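4. Grabar la primera demostración

Con la pinza Arnby ya emparejada (si te saltaste el apartado 3, vuelve, que luego vienen los disgustos), toca lo divertido: enseñarle la tarea al robot con tu propia mano. Yo siempre empiezo con objetos sueltos sobre una mesa clara, un tarro o algo por el estilo, y no me complico más.

4.1. Abre Pludau y crea una sesión nueva. Deja la resolución en 800, que va sobrada.

4.2. Sujeta la pinza por el mango y abre los dedos del todo antes de pulsar el botón de grabar. Acércate despacio, ¡más despacio de lo que te pide el cuerpo! 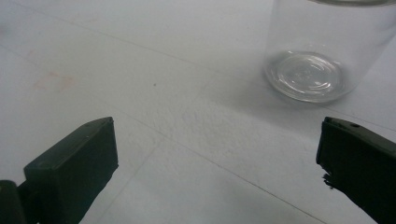
Pongsiri: yo al principio grababa a velocidad normal y el brazo me copiaba hasta los titubeos. Bajé el ritmo a la mitad y mejoró muchísimo, aunque las sesiones se hacen eternas.

Pues sí, se hacen largas, pero compensa. Si te aburres, graba en tandas cortas y descansa la muñeca.

4.3. Cambia de objeto o muévelo de sitio entre una toma y otra. Con piezas bajitas hay que inclinar más la muñeca, y al bajar conviene vigilar que las puntas no rocen la mesa.
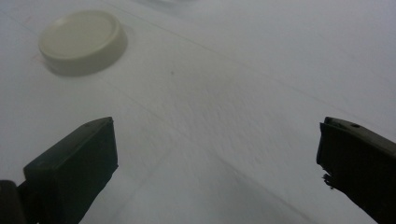

El roce se nota luego en la curva de fuerza, con unos picos feísimos que Pludau interpreta como contacto. Si te pasa, borra la toma entera (tecla Supr, dos veces) y repite. Yo para una tarea sencilla guardo 57 tomas buenas; con menos, el modelo de Fedinska se me queda dudando a medio camino.

PRECAUCIÓN: no metas los dedos entre las mordazas con el gatillo armado. Aprietan más de lo que parece.

4.4. Termina cada toma con la pinza abierta y vacía, y quédate quieto 2 segundos antes de parar la grabación. Así el programa sabe dónde cortar.

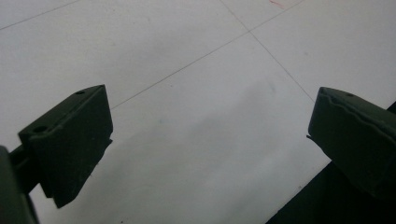 4.5. Revisa la lista de tomas y pulsa Exportar. Si sale el error 955, cierra la sesión, vuelve a abrirla y exporta otra vez; a mí me funciona casi siempre a la primera.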